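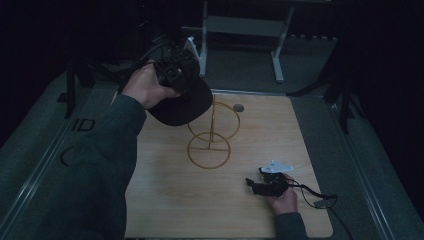 Início | Ciência | Robótica | Opinião | Contato

14 de março de 2023
Por Lilian Mbwambo

Pendurar um boné num suporte é tarefa que uma criança resolve sem parar de reclamar do almoço. Para ensinar o mesmo a uma máquina, a equipe de Musyoka Mugo, no laboratório Bronulgate, precisou de 188 demonstrações, todas feitas por gente com uma garra em cada mão.

O método, batizado de Furine, dispensa o robô na fase de aula. A pessoa segura as 2 garras, pega o boné, leva até o suporte de arame dourado e solta. Os movimentos ficam gravados e depois servem de lição a um par de braços mecânicos, que até aqui não tinha opinião formada sobre chapelaria.

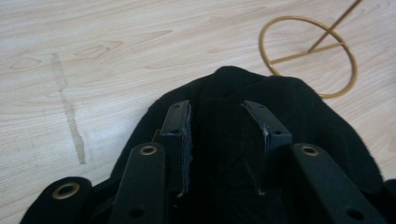 O tecido preto é o aluno difícil da turma. "Ele engole a luz e muda de forma quando quer", diz Byung-chul Chae, responsável pelo treinamento do modelo. Numa primeira versão, treinada com 100 demonstrações, os braços tratavam qualquer dobra como se fosse a aba - e largavam o boné ao lado do suporte com admirável convicção.

Com o conjunto completo, o sistema acertou 121 de 188 tentativas. Mugo considera o número animador. Chae prefere "publicável".

O grupo pretende repetir o teste em setembro com cachecóis, que não têm aba nem copa, e um segundo modelo de suporte. O artigo ainda passa por revisão.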